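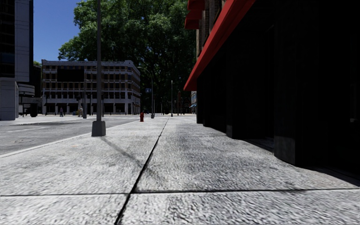
费科夫（Fekov）的开放日，我主要是去看相机和控制器的对比测试的。我们单位明年要给巡检小车换一套视觉方案，候选的两家都在这次展示名单里。测试先在仿真街区里跑，再到后院的实地跑道上跑。仿真街区做的是一段普通的城市路口：浅灰色的人行道，路沿边有红色消防栓，远一点是路灯，右边楼房的底层几乎全黑，上面挂着一条很长的红色雨篷。对相机来说，难点就在右边这一侧，底层的立柱和阴影混在一起，而左上方的天空和树叶又很亮。地砖的深色接缝也是故意保留的，有些算法会把它当成台阶边缘。

活动日期是2025年8月8日，地点在阿松桑（Assunção）园区二号楼。上午签到，每人发一张胸牌和一份打印的日程。报名名额50人，我到的时候前排已经坐满了。停车要绕到园区北门，导航会把人带到南门，南门不让访客进。

带队讲解的是克雷米尔达·凯罗斯（Cremilda Queiroz），她负责仿真测试组。她先介绍了规则：两套相机模组接同一块控制器，走同一条路线，路线沿人行道向前，要求避开灯杆和消防栓，遇到接缝不减速。每套各跑13次，光照参数每次都换。

第一套是菲尔内马里（Firnemari）的双目模组。它在亮处表现稳定，识别近处那根杆子没有问题，灯杆底座比杆身宽，它也能按底座的宽度留出距离。进入楼房一侧的阴影以后，深度图开始出现空洞，最近的那根黑色立柱有时只剩下一半。13次里有两次因为这个原因停车，等待人工确认。

第二套是凯托夫（Ketov）的单目加激光方案。阴影里的立柱它都能测到，13次都走完了全程。问题出在接缝上。横向那条接缝颜色深，程序有几次把它判成障碍，车速明显降了下来。现场的工程师说是视觉那一路的权重偏高，改参数可以缓解，当天没有改。

控制器的部分讲得比较细。两套模组都用费科夫自己的控制板，控制周期30毫秒。艾格尼丝·莱基（Agnes Leckie）演示了怎样在运行中切换相机输入，切换时车没有停，但屏幕上的轨迹有一小段抖动。有人问能不能接第三方的控制器，她回答目前只开放了状态读取接口，写入接口还在内部测试。

中午在一楼食堂吃饭，自助，十二点半以后菜剩得不多。

下午看实地跑道。跑道比仿真里的街区短，没有楼房，用黑色幕布搭出一段阴影区。双目模组在幕布旁边又丢了一次深度，和上午的情况一致。单目加激光那套在实地上没有误判接缝，可能是因为跑道地面的接缝比较浅。两边差异比较大，我觉得只看仿真成绩不够，选型时实地数据也要看。

日志可以申请拷贝。我要了凯托夫第7次的记录，一共1758帧，回来逐帧看了减速的那一段，误判集中在车头正对横缝的时候，开过去以后很快恢复。

没看到的内容：雨天和夜间。日程上原来写了夜间一项，当天取消了，讲解时没有说明补测时间。另外两家的报价都要单独联系，现场不提供。

我给凯罗斯留了邮箱，请她在夜间测试有结果以后发一份过来。菲尔内马里那边答应寄一套样机，用我们自己的小车先试两周。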